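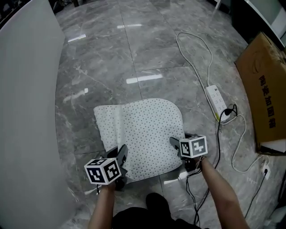
Handling a spotted cloth mat on a marble floor, with a pair of hand-held grippers.

Still waiting for a machine to fold the washing? Ruvedley researchers say give it time

September 12, 2020

Anyone who has ever stood over a heap of clean laundry at ten at night, wishing it would simply put itself away, will have some sympathy with the small team at Plukau, who have spent the better part of the year thinking about very little else.

The firm, which works out of two rooms above the old seed merchant's in Ruvedley, is trying to find out how much of the ordinary work of a home or a shop could be handed over to a machine, and how soon. They have been at it since March, and the answer so far, given with a good deal of cheerfulness considering, is that a machine can do rather a lot of things once and very few of them twice running.

"People come in expecting me to tell them it's the stairs that are difficult, or the kettle," says Chih-ming Ng, who leads the work. "I tell them to go home and pick up a bath mat by one corner, and watch what it does. It does something new every time. A mug has the good manners to stay the same shape."

Cloth, it seems, is the great stumbling block. Boxes, tins and bottles can be measured beforehand and will still be the same size when the machine gets hold of them, and arms that stack and sort such things have been earning their keep in warehouses for years. A tea towel or a small rug is another matter altogether. It bunches and slides and folds over on itself, and if you take hold of one edge the opposite one may come along too or may stay exactly where it was, depending on the floor and the fabric and how briskly you pull.

So the team has gone back to the beginning and is learning from people. Much of the day is spent doing chores by hand with grippers, each with a white cube on top printed in blocky black patterns, so that cameras can work out where the gripper is and which way it is turned. The movements are then saved up as lessons. Plukau had collected 1588 of them by the end of last month, of which Mr Ng reckons almost 24 hours' worth is good enough to teach anything with. The rest, he says, is mostly people changing their minds halfway through, and he is fond of those too, although they are no earthly use to him.

The list of chores was drawn up by asking relatives and neighbours what they least liked doing, and it makes familiar reading. Straightening mats is on it, along with pairing socks, wiping down a hob, filling shelves from the back and putting a duvet cover on, this last being the overwhelming favourite of everyone who was asked. The duvet cover has been put off until next year at the earliest.

As for how the machines are getting on, there is modest good news. The company's own arm, known as Geltora, can now take a folded hand towel from a pile and lay it in a drawer, and it managed six in a row one afternoon last week before the seventh went on the floor. Spreading a mat flat is going less well. It will usually get hold of the thing, and it will usually pull, but it is inclined to stop as soon as the cloth has moved at all and leave a great ruck in the middle for somebody to trip over. A person sees the crease and smooths it without breaking off the conversation, and that small second go is what the team would dearly love the machine to pick up.

Shops may feel the benefit before homes do. Poon, the household linens shop on the High Street, has agreed to let Plukau try Geltora in its stockroom for three weeks once the autumn deliveries are in, moving folded towels from cartons to shelves while the staff get on with serving. A stockroom is a kinder place than a living room from the machine's point of view. The shelves stay where they were put, the lighting is the same all day, and there are no trailing cables or toys or sleeping dogs to be worked around. The manager there has asked only that it keep the creams and the ivories apart, which she says is more than some of her Saturday staff have managed over the years.

Mr Ng is careful not to promise too much. He thinks a machine that tidies a linen shelf without supervision is within reach, and that one which could be let loose in a family bathroom is a good deal further off, and he would rather not put a year on it. He is asked about it constantly, mainly by his mother-in-law, and has taken to telling her that she should go ahead and buy the new ironing board.

Plukau is still looking for local people who could spare a morning to do some chores with the grippers, and would especially like to hear from left-handers and from anybody who has worked in a laundry or a hotel. No experience of computers is needed. Tea is provided, and those interested can call in at the Ruvedley rooms on weekday mornings and ask for Chih-ming.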